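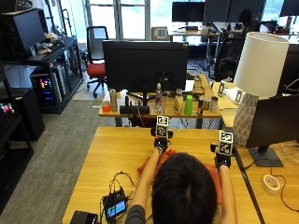

Desk work, gloves on.

Strebel buying Nalness – anyone else's branch affected?

temp_for_life
Email went out 21/10/2019. Strebel gets all of Nalness, the staffing side and the training side, and we get "an exciting new chapter." I've been through 8 exciting new chapters at three agencies. My hourly rate slept through every one.

Gokdale_Gary
Price was $3,750 per placed worker, if you believe the trade newsletter. I've never felt so valued by somebody who won't fix the time sheet portal.

rdanzer
Rosalie Danzer here, Nalness payroll until April. That figure lumps in the training contracts, so it tells you very little. The portal is staying, sorry.

temp_for_life
Condolences to us all.

Gokdale_Gary
Still say they overpaid. Drododar was for sale with 54 branches and a portal that loads.

rdanzer
Drododar had branches. Did it have clients? I saw the books when we looked at them, and I'd disagree with you pretty strongly.

ncastano
Can we get back to the question? My branch has more than 100 people out on assignment and our manager heard about this from the email too. Do we sign new contracts or not?

rdanzer
Nilton, don't sign anything until they send the transfer letter.

ncastano
Fine. Will watch the portal – if it loads.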